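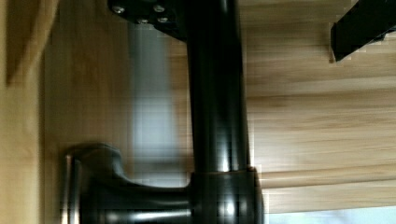
La columna y la palanca, en negro brillante.

Cómo ordenar una encimera de mármol con muchos aparatos

Esta guía sirve para encimeras en esquina donde conviven la tostadora, el horno pequeño y los botes de uso diario. El trabajo lleva unos 13 minutos si los botes ya están llenos. Hace falta un paño suave, agua templada y jabón neutro.

1. Desenchufe los aparatos y espere a que se enfríen. Vacíe la bandeja de migas de la tostadora en el fregadero o en la basura.

2. Retire los botes y limpie primero el salpicadero. En el mosaico pequeño la grasa se queda en las juntas, así que pase el paño en horizontal y después en vertical. No use vinagre ni limón sobre el mármol: dejan marcas mate que solo se quitan puliendo.

3. Coloque los aparatos a un lado, con el horno detrás y la tostadora delante. 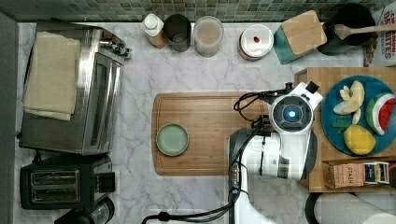

Horno y tostadora a la izquierda, botes al fondo y tabla en el centro.

4. Ponga los botes en fila contra la pared. Siiri Paulauskas, que revisó esta guía, prefiere dejar los utensilios de madera en el extremo más cercano a la zona de cocción. Los cereales pueden ir en su caja si se terminan en pocos días.

5. Deje la tabla de cortar en el centro. Si tiene ranura para el jugo, lávela a mano y séquela de pie. Una vez al mes conviene darle aceite mineral; en casa usamos el de Traltum y lo dejamos absorber 6 horas.

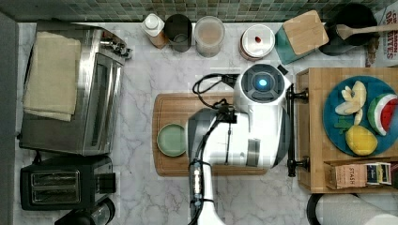
6. Reserve el lado libre para la fruta. Una caja baja de madera evita que las piezas redondas rueden y se puede levantar entera para limpiar debajo. La fruta ya cortada se come pronto o va a la nevera, tapada.

7. Doble el paño de cocina y guárdelo encima del horno solo cuando esté apagado y frío. Antes de encenderlo, quítelo siempre.

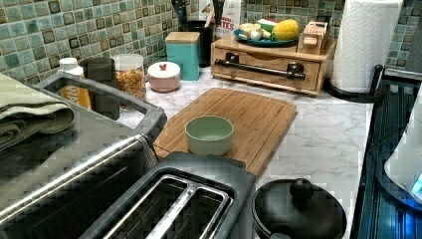 8. Las ollas con tapa pueden quedarse delante, cerca de la tostadora, siempre que no estorben al sacar el pan. Si vienen del fuego, use un salvamanteles.

Mantenimiento: paño húmedo cada noche y repaso completo cada 10 días. Las manchas de café o de vino se secan sin frotar y se aclaran enseguida con agua.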